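From: Azra Babić
To: Clavness Seed Savers list
Date: 2/25/18
Subject: Re: [seedsavers] tomato seed - ferment or just rinse?

Yasaman Shokri wrote:
> Hi all, I've got a bowl of Skitalcombe tomatoes going soft on the
> bench and want to keep seed from them. My neighbour reckons you just
> smear them on paper towel and that's the end of it. The booklet says
> to ferment for days and it sounds revolting. Does it really matter?
> Also how long will they keep? I only need a few plants next year.

Hi Yasaman,

Your neighbour isn't wrong, you'll get tomatoes either way! I did the paper towel thing for years (my mum did it on the back of old envelopes) and always had plenty come up. But I went over to fermenting after one season when I had a lot of seedlings keel over, and I haven't gone back.

It isn't as bad as the booklet makes it sound. Squeeze the pulp into a jar, add a splash of water, put a bit of old stocking over the top and leave it somewhere you don't have to smell it. In this heat mine are ready in 2 days. You'll get a skin of white mould on top, and the good seeds drop to the bottom. Tip off the muck, rinse in a sieve, spread them on a dinner plate. Don't use paper for drying if you can help it, they stick like anything and you end up planting little squares of towel.

I'd take seed from several fruit off your best few plants, even if you only want a handful yourself. Babak Asadi gave me a packet of Nokilley last October, 74 seeds all from the one tomato, and they've been lovely plants, but he says himself he wishes he'd mixed them up a bit.

As for keeping, dry them for a good week, then paper envelope, then a jar with a lid that seals, then the back of a cupboard away from the stove. I've had five-year-old seed come up fine. And write the name on the envelope straight away - I have a whole jar here that just says "red, good".

If you've got spare Skitalcombe I'd love some for the swap table. We had 140 packets last time and hardly any were tomatoes, it was all silverbeet and broad beans. Happy to trade you some of the Mirzaei cucumber, which has gone berserk along my back fence.

Cheers,
Azra
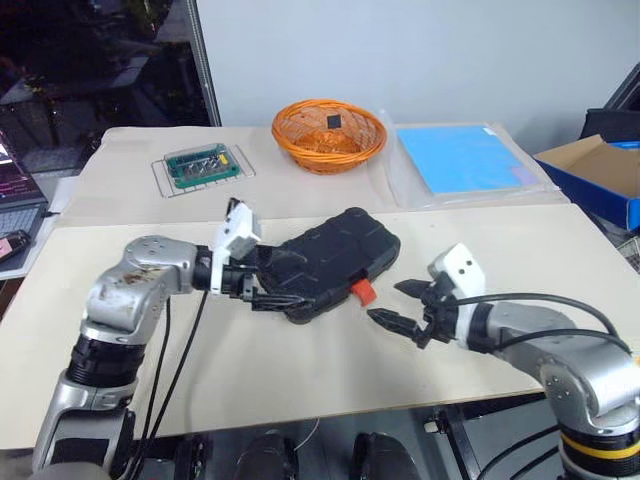
PS Amirhossein, if you're reading, I've still got your big sieve. I'll bring it to the next swap along with the spare envelopes.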